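Laundry Cell Pre-Session Inspection, Washer Task
Plellstead Automation, Dunance building, ground floor
Form 246, revised July 2021

Complete one sheet per session before any episodes are recorded. Mark each line OK, FIX or N/A. Comments go under the line they belong to. A FIX in section 1 or section 2 stops the session until it is cleared by the cell lead.

SECTION 1. FLOOR AND CABLES

1.1 Operator walkway clear from door to teleoperation station: OK

1.2 Power strip outside the path of the base: FIX, then OK
Comment: Strip was too close to the left arm when the base was parked for the load task. Base moved back. Strip needs a permanent spot before August. Taping it down every morning takes time and the tape lifts.

1.3 Cords flat, no loops where a foot or wheel can catch: FIX
Comment: Slack in the white cord left of the washer. Request a shorter cord or a cord cover. Cleared to run with the operator staying at the station and the spotter on the right side only.

1.4 Floor free of water: OK
Comment: Washer is not plumbed in for this task. Checked anyway.

1.5 Stains and debris: OK
Comment: Old marks on the floor in front of the washer. Not slippery underfoot. Leave them alone until the set is finished so the background stays the same. 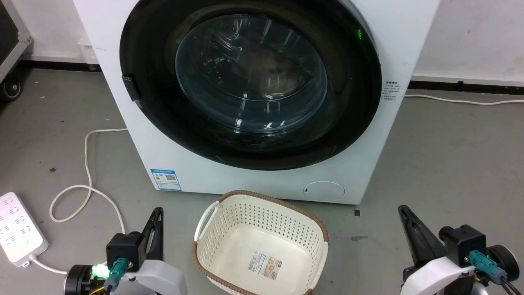
Item 2.1, head view. Door closed, basket empty, both grippers forward.

SECTION 2. ROBOT

2.1 Start pose matches task card: OK

2.2 Emergency stop tested from station and from spotter position: OK
Comment: Both buttons tested with arms powered and holding. The spotter button has a stiff cap. It works, but press it straight down.

2.3 Gripper fingers tight, no cracks, no missing screws: OK
Comment: Right finger had play last session. Replaced with the spare from the Vasilakis kit. Order another pair.

2.4 Connectors seated at both wrists: OK
Comment: Push by hand with power off. Do not judge by the light alone. We lost most of a session to a connector that was lit and still dropped frames.

2.5 Arm speed limit set for contact tasks: OK

2.6 Wrist and head cameras recording, clocks in step: OK
Comment: Wrist lens wiped before start. Lint builds up fast with plush items.

SECTION 3. WASHER AND PROPS

3.1 Washer unplugged at the wall: OK
Comment: If a cycle is ever needed, use a separate sheet and keep the arms parked.

3.2 Door swings fully and stays open without being held: OK
Comment: Spotter keeps hands off the door while arms are live, including when it looks like the robot is about to miss.

3.3 Hinge and latch undamaged: OK
Comment: Check the latch hook at every break. The policy from the first batch closed the door too hard and we do not want to teach that again. Discard any episode where the door is slammed.

3.4 Gasket not torn or pulled out of its groove: OK
Comment: Stop if a fingertip catches in the fold. Back the arm out slowly. Do not pull sideways.
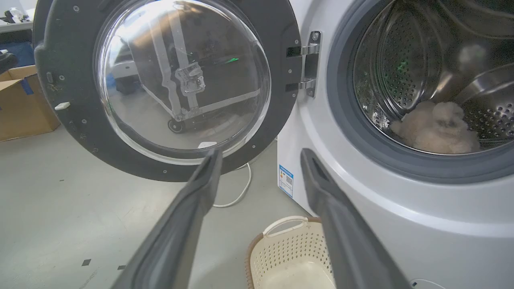
Does an episode have to be thrown out if the item drops on the floor?
Keep it if the operator picks the item up with the robot and finishes the task, and tag it as a recovery. Throw it out if a person reached in to help.

3.5 Laundry items match the list for the day: OK
Comment: Soft items only until the new finger pads arrive. No zippers, belts or drawstrings.

3.6 Basket free of sharp edges, handles sound: OK
Comment: Vary the basket angle between episodes. Too many in the earlier set were lined up square with the washer.

SECTION 4. RECORDING

4.1 Disk space checked before start: OK

4.2 Episode count carried over from last sheet: OK
Comment: 792 accepted so far, 953 recorded. Session limit is 300 attempts, including failed ones. Stop there even if things are going well. Tired operators give jerky demonstrations.

4.3 Task label typed exactly as on the card: FIX, then OK
Comment: Two spellings of the same task were in the log. Corrected before upload to Totport.

4.4 Operator break schedule posted: OK

OPEN ITEMS
Power strip mount, left of washer.
Shorter cord or cord cover.
Spare finger pair.
New cap for spotter stop button.

Result: cleared to record, with the limits noted at 1.3 and 3.5.
Next inspection: before the next session, or at once after any collision with the washer.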